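How I Get Through Laundry for Six Without Losing a Whole Weekend

I used to let the laundry pile up until the hallway looked like a yard sale. Then I'd spend an entire afternoon hauling and sorting and grumbling, and by the next morning somebody still had no socks! So I broke the whole thing into smaller steps, and I've stuck with it since December.

Step 1: Sort before anything hits the floor

We have a Fedirau sorter with three bags (lights, darks, and "please ask Mom first"). Everybody in my house over the age of 7 drops their own stuff in the right bag. Do they get it wrong? Oh yes, all the time. It's still way faster than starting from one giant heap.

Step 2: Check the pockets and the collars

I have washed crayons. I have washed a granola bar. Now I check every pocket, and while I'm at it I dab a little dish soap on any greasy spots and let them sit for 21 minutes, which happens to be one episode of the cartoon my kids love.

Step 3: Wash less per load

I know, I know, it feels wrong. But my old Lambert washer spins so much better when it's two-thirds full, and the towels come out without that funky smell. Cold water for pretty much everything except sheets.

Step 4: Dry the shirts halfway

I pull T-shirts out while they're still a bit damp, give each one a good hard snap, and hang them over the shower rod. No ironing! (I own an iron. I couldn't tell you where it is.)

Step 5: Fold on a big flat surface

Folding on the couch gets you lumpy stacks and a sore back. Clear off a table, lay each shirt out flat, and smooth it from the middle toward the hem before you make your first fold. 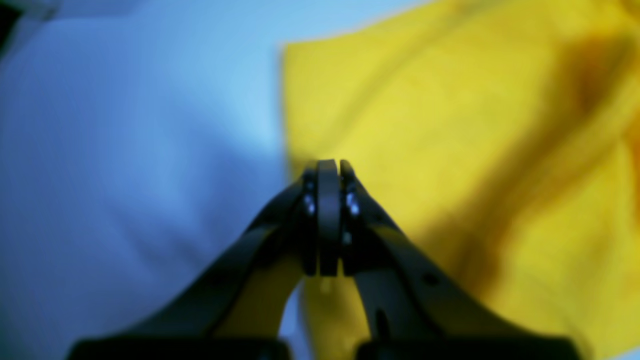
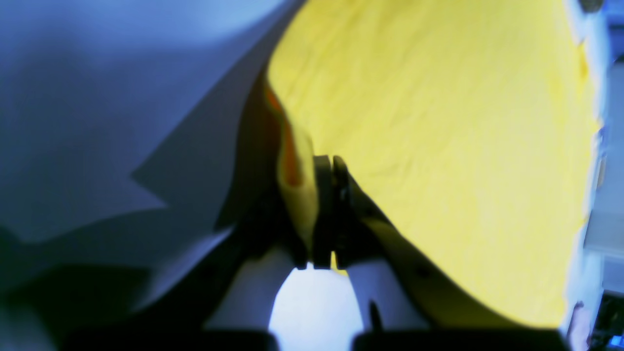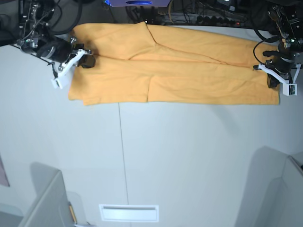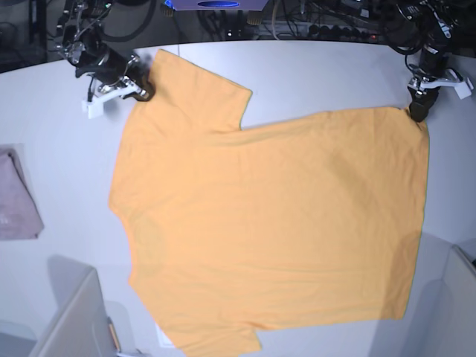 Step 6: Put it away the same day

I set the stacks on the stairs, one per kid, and they go up before dinner or there's no dessert. My own stack sits there the longest, I'll admit.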